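4.2 Grasp planning on clustered tabletops

The planner runs as a separate process and receives a segmented point cloud from the Furkico perception node. For each object it samples 900 candidate grasps, discards those in collision with the table or with neighboring items, and ranks the rest by wrist clearance. Bowls are treated as a special case: candidates are restricted to the rim.
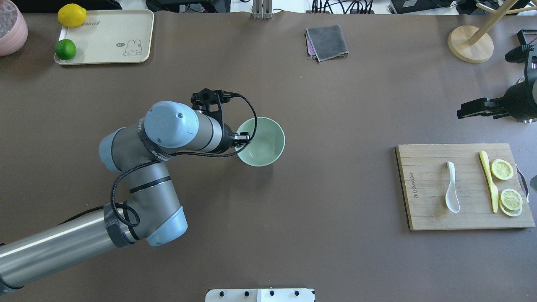
Figure 4. The arm with its gripper at the left rim of the green bowl.

Cable slack is not modeled. We instead limit rotation of the last joint, which removes roughly 14 percent of otherwise valid grasps – a cost we accepted for the Dondstead trials. When no candidate remains, the planner asks for a new view and repeats the search, up to four times, before passing the object back to the task queue.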